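Fiscombe Residence Services
Household Tips: Clearing and Sorting a White Tabletop

White tables are used in all shared kitchens at Fiscombe and show marks sooner than darker ones. Residents are asked to clear the table after each use and to wipe it with a damp cloth and a small amount of dish soap. Powder cleansers dull the finish and should not be used.

Move cups and containers to the rim of the table first and clean the middle. Then move them back and clean the outer part. Lift each item when moving it – dragging leaves gray marks that are difficult to remove.

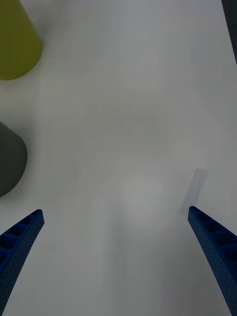 For marks that remain, mix a paste of baking soda and water, leave it in place for five minutes, and rinse twice. A 500 ml spray bottle of plain water is kept under each sink for this purpose. Dry the surface with a clean towel, working toward the wall.

Sorting is easier when each kind of item has its own cup. Colored paper cups are suitable for light items and for short periods. Soda cans should stand upright, two to a cup, so that the cup does not tip. Small odds and ends go in a separate cup of a different color.

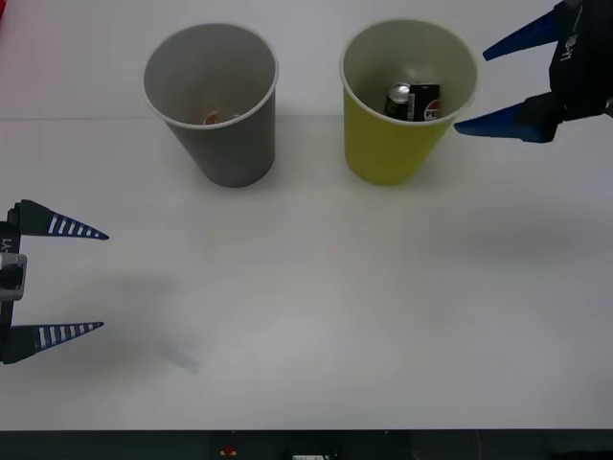

Residence Services – Kitchens and Common Rooms

Full cans are heavy for paper. Where they are to be kept longer than an afternoon, transfer them to the shelf or the refrigerator. Empty cans are rinsed, drained upside down on the rack, and placed in the metal recycling bin. Paper cups that have become soft at the base should be discarded.

Replacement cups are issued in packs of 50 from the supply room. Requests may be addressed to Kerstin Berge. Damage to a tabletop, including burns and deep scratches, should be reported to Keith Whitcombe before any repair is attempted.

Page revised 2026-07-25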